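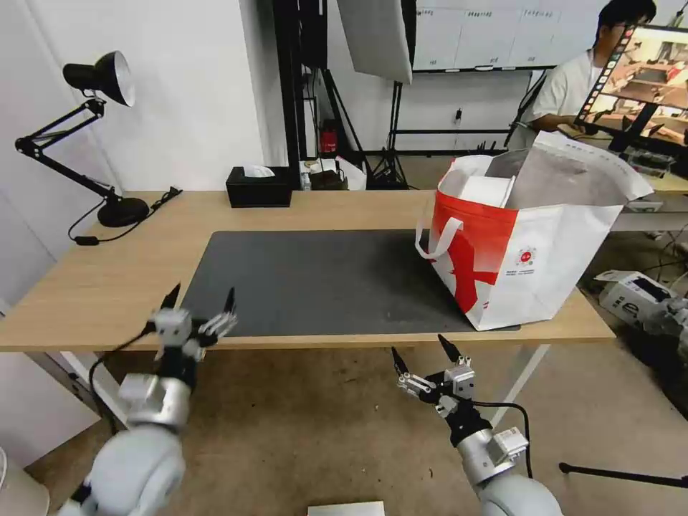 Search this blog
Go

August, by Ottó Vass

I spent the afternoon teleoperating the two-arm setup at Ultcombe. The task is groceries and a bag. I move the leader arms, the robot copies me, and every run gets saved as a demonstration.

My first 4 runs were too fast. Teodor Zawadzka told me to slow down before closing the fingers.

1. Bowl of crayfish. Keep it level and don't rush. 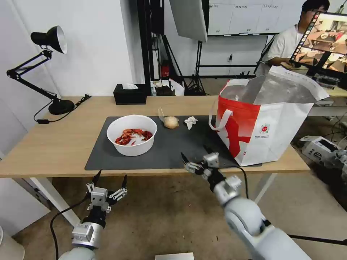
2. Trays. These are harder than the bowl. The clear plastic is tough to judge on my monitor, so I come in low at the front edge and stop before I grip.

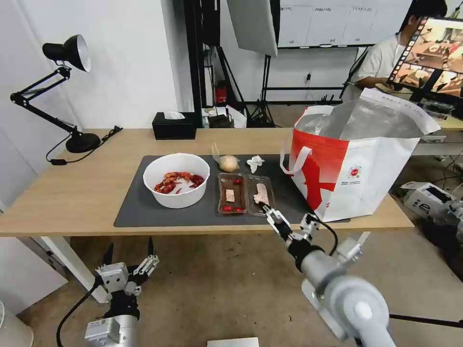 3. Check the log. I threw out 2 runs where I bumped something and kept 9. Next I want to try the same task with the arms starting farther apart.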